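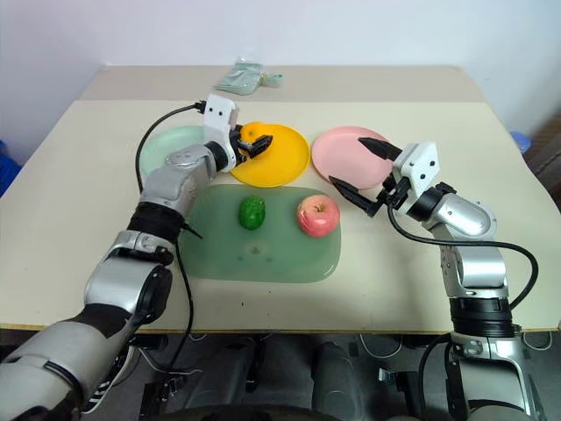 Coloured plates and the green tray, fruit sorting on the cream table

Sorting fruit on to coloured plates — which way round do you do it?

Posted by Selel

Hello all! I've been setting up a sorting table for my little ones and I'm completely hooked on it. It's three round plates (mint green, yellow and pink) in a loose row at the back, with a big see-through green tray in front to hold whatever hasn't been sorted yet. The orange goes on the yellow plate, and the apple and the bumpy green fruit start off on the tray.

My trouble is the apple. It's red and yellow, so half the group want it on yellow with the orange and the other half are dead set on pink. I don't mind a good argument at the table but it does bring everything to a stop! Do you match by colour, by kind of fruit, or just give each fruit a plate and leave it at that? I'd also love to know if a green tray is a bad idea when one of the plates is green as well. We do this on Sunday mornings with children of three and four, and I've got 40 minutes before they want a snack.

Posted by Malier

Oh, I love this one! I've run a table like yours for 9 years and the apple argument is the best bit, please don't get rid of it.

What I do is play two rounds. In the first round every fruit gets its own plate and colour doesn't come into it at all. You've got three plates and three fruits so it comes out even, and the smallest ones get to finish something. In the second round you say "find a plate that looks a bit like it". The "a bit" does a lot of work. An apple with two colours can go on yellow or on pink and both children are right, and then you can ask them to point to the part of the apple that matches. Mine will turn it round and round looking for the yellowest side.

If you really want a quiet round, swap the apple for a lemon or a plain green pear and bring the apple back at the end as the tricky one. They get very excited about the tricky one!

On the tray: I'd keep it. Green on green does muddle some children, mostly because they think the tray is a fourth plate and the green fruit is already home. So I call it "the shop" and we say everything has to leave the shop. A white tray would be clearer if you have one, but I wouldn't go out and buy it. You could also lay a sheet of plain paper under the fruit, which takes two seconds.

One more thing — leave a good hand's width between the plates. When they sit too close together an orange will roll off one and on to the next, and then you have a whole new argument.

Posted by Morin

we just let ours pick. put a bowl of water and a cloth next to it and they wash the fruit first, keeps them busy for ages

Posted by Nollell

Agree with nearly all of Malier's answer, the two rounds idea is lovely and I'm pinching it. I'd only add that plates with a bit of a rim are worth having for round fruit. Flat ones are hopeless with oranges.

For the bumpy green one, try it with eyes shut! Let them feel it and the apple and say which is which before anything goes on a plate. Ours were giggling so much in August that we never got to the colours. After that you can sort by rough and smooth, and you'll only need two of the plates, so put the third one away or somebody will insist on using it.

Then wash everything and cut it up for the snack. The orange always goes first in our house.

Contact us | © Nollell Community Help | Back to top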